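Airsoft > Sites & Events > Interviews

February
By the Umon site desk

The woodland site at Rantala reopens this month under the people who run Grudotis, a indoor arena on the edge of town. We spoke to the site organizer, who asked to be quoted by job only, about prices, rules and the first game day.

"We had the keys in the fall, but the parking lot was mud," the organizer said. "You can't open a site when cars get stuck at nine in the morning."

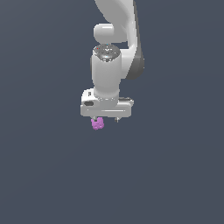
Fundusen, posting under our earlier news item, wanted to know if the old bring-your-own-pyro rule would stay. It won't. Smoke has to be bought at the desk, and thunderflashes are out until the fire lane is cleared.

Player numbers are capped at 100. The organizer expects 33 rental sets to be ready for the first game, with more on order.

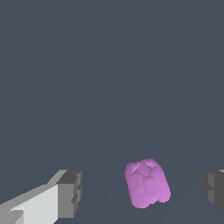

Chrono and minimum ranges

Every gun gets checked before the briefing and again after lunch. "If you're hot, you fix it or you rent," the organizer said. Snipers need a sidearm.

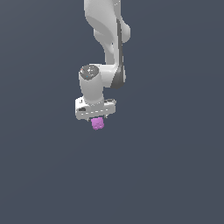
Walk-on price is $49, lunch included. Members of the indoor arena pay the same, which has annoyed a few of them. "They already get cheap Thursday-style evenings with us. The woods cost more to run."

The village area has 2 new buildings and over half the old bunkers are gone. Gates open at 8 a.m.
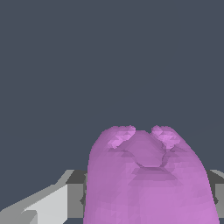
Purple figure, computer render.

Booking is through the Grudotis front desk.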